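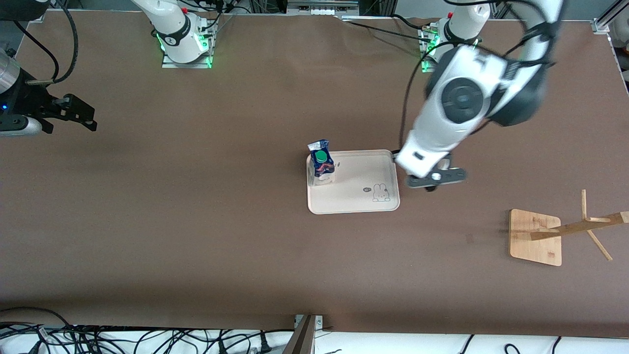

**Figure 3.** Beige plastic serving tray with a printed rabbit, holding a drink pouch with a green cap.

### 4.2 Meals taken away from the table

Respondents in Visthorpe and Lurkholm were asked where each household member ate on the day before the interview. Of the 47 households that completed the May questionnaire, 19 reported at least one meal eaten somewhere other than a kitchen or dining table. The sofa was the most common place, followed by a bedroom and then a desk.

Trays came up in the interviews more often than we had planned for. The questionnaire had no item on them, so the answers were coded afterward by two of the authors (Hajji and Amrani), and disagreements were settled by a third (Slaoui). In 13 households a tray was kept mainly for one person, usually a child or an older relative. Several parents said that a printed tray was treated as the child's own and was not used for guests.

Drinks were harder to code. Some respondents counted a pouch or a carton as part of the meal, while others left it out unless we asked. We followed the rule used in the pilot study (Mansour and Alaoui) and counted any drink taken within the same sitting. Snacks eaten while standing were excluded. This lowers the totals for Lurkholm, where shift work was more common and the evening meal was often split in two.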